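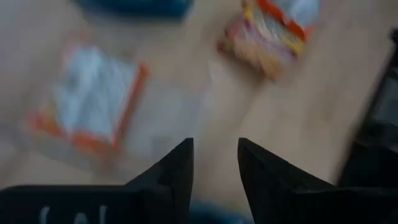
Home Diary Statements Reading Links

Up at five, phone already going. Ekholm talks collapsed overnight. Or were "paused", depending who you read. Sushil had sent me four versions of the same wire story, each with a different verb. Paused, suspended, broken off, adjourned. Told him to pick one and he said that was my job.

So. Statement by noon, everyone wanted a statement by noon.

Porridge, no milk. Tram. Wrote the first two paras on my knee and lost them when the battery went.

Office by quarter past seven. Ingeborg in before me, coat still on, reading the communique out loud to the empty room in the voice she uses for things she thinks are badly translated. It is badly translated. "Both parties shall regret the continuation of absence." Whose absence? She thinks it means the Wivness delegation never came back after dinner. I think it means nobody had the authority to sign. We went round on that for half an hour and didn't settle it.

Background, mostly for me when I reread this in a year and can't remember any of it: the Negi crossing has been shut 62 days. Trucks on both sides. The Wivness side says it will open when the shelling inquiry is agreed, the other side says no inquiry while the crossing is shut. Ekholm was supposed to be the place where somebody blinked. They gave it 13 hours over two days, most of it on the seating and the flag business, and then the cars came round.

Draft one was mine. Harish crossed out "deplores". Says we deplored three things last month and the word's gone soft. He wanted "condemns". Ravindra wanted "notes with serious concern", which made Harish get up and walk to the kitchen. I had "is alarmed by" in there for a while and nobody liked it, me included.

Ravindra's point was fair though, and I didn't give it enough room at the time, so putting it down. If we condemn both sides equally we're saying the shelling and the closing of a gate are the same size of thing. If we condemn one, the families on the other side of Negi stop answering Pallavi's calls. And hers are the only calls getting through. He said it very quietly and then apologised for going on, he'd spoken for maybe a minute.

Pallavi rang in at ten. Bad line. She'd got hold of the clinic on the far side — insulin fine until December if they're careful, dressings not fine. School still being used for sleeping. 37 people in it now. She said please don't put the number in the statement, they don't want to be a number in a statement. So it's here and not there. Probably shouldn't be here either. Will think about it.

Second draft. Took out an adjective from every line. Reads better. Also reads colder, Ingeborg said, and then put one back (she was right, "civilian").

The rally people wanted a quote at the same time as all this. They had a permit for 1000 on the library steps and were worried about the rain. I said I'd give them a line if they didn't put it on a banner. They put it on a banner. It has the old spelling of Ekholm on it too, with one h in the wrong place. Nearly cried, then had a biscuit.

Eleven forty, Harish and Ravindra both at my desk, not speaking to eachother. Ended up with this, more or less:

"We condemn the shelling of homes on either side of the Negi crossing. We call for the crossing to be reopened to medical and food traffic at once, and without conditions. We urge the delegations to return to Ekholm."

Three sentences. A whole morning for three sentences. "At once, and without conditions" is Ravindra's, "homes" is Harish's. The last one's mine and it's the weakest, I know. Urge is what you write when you've got nothing to bargain with.

Went out at four minutes past noon. One paper ran it. Cut the middle sentance, the only one that asks for something. Sushil rang them to complain and was on hold so long he ate his lunch at it.

Afternoon, emails. Two angry ones that we'd gone soft, one angry one that we'd taken sides. Answered one of each and left the third for tommorow. Went past the library on the way home, steps wet, a few people still there with the banner rolled up. Stood with them a bit. Someone's kid asked me where Negi was and I drew it on the back of the leaflet, badly, river on the wrong side.

Talks again next month, maybe. Sedus hosting this time if the hotel agrees. Ingeborg is already worried about the interpreters.

Need to ring Pallavi before eight. Buy milk.

Contact | © the diary's author, please ask before reposting | Back to top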